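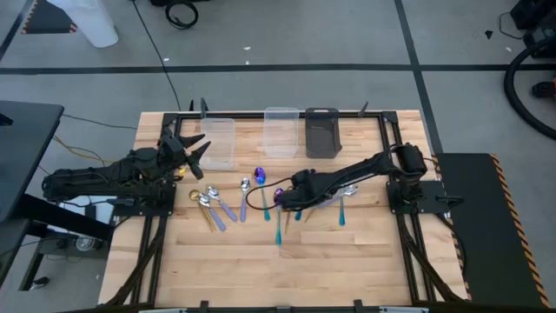
4.2 Workspace rules and episode acceptance

The protocol applied to the cutlery-sorting task was drafted by Leemans and Peeters and revised after a trial period at the Hastadden site. It is written for two-arm tabletop cells and covers three matters: the condition of the workspace before an episode, the behavior of the operator during it, and the grounds on which an episode is accepted or rejected.

Before each episode the operator checks that both arms are in the rest pose, that no cable crosses the opening of a container, and that the containers stand inside their marked zones. A zone is defined in the base coordinates of the cell and is not drawn on the table, so that the policy cannot learn to rely on a printed line. Spoons are placed by hand with the drives disabled. The operator then steps back past the floor line before the drives are enabled again. Reaching into the cell with the drives live ends the episode, and the event is entered in the safety log whether or not contact occurred.

Cable slack was the most disputed point in the draft. The first version asked for all wrist cables to be tied along the links. Seixas objected that a tight cable limits wrist rotation and loads the connector, and the final text allows a free loop at the wrist provided it does not catch on an object through the full range of the task. A loop that lies over a handle is permitted. A loop that moves an object is a fault, and the episode is marked as such.

Figure 3. Wrist view of the cutlery task, with the gripper open and the other gripper over a handle.

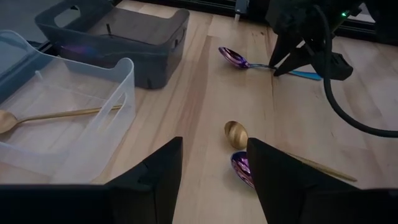 When both grippers are working in the same part of the table, the rule of single entry applies: one gripper may close on an object while the other holds position or withdraws. The closest permitted distance between fingertips is 50 mm, measured from the commanded poses. Hoekstra proposed a larger value, but at 80 mm the operators could not separate spoons that lay against each other, and the lower limit was kept together with a reduced speed in the shared area.

Wrist views are reviewed separately from the head view. A reviewer rejects an episode if the target object is hidden in both wrist views at the moment of grasp. Partial hiding by a finger is accepted, as is glare on polished or iridescent surfaces - the reviewers at first rejected many such episodes, and agreement between them was poor until the wording was changed. Translucent containers gave similar trouble. An object seen through the wall of a bin is now labeled as inside it only if its position is confirmed in a second view.

More than 2,000 episodes were reviewed under the final text. Disputed cases were passed to Claeys, whose decision was recorded with a short reason. The reasons were later sorted by clause, and the clause on cable loops accounted for the largest share. We did not alter it during collection, as a change would have split the data into two sets with different acceptance criteria. The consequences for training are taken up in Section 5.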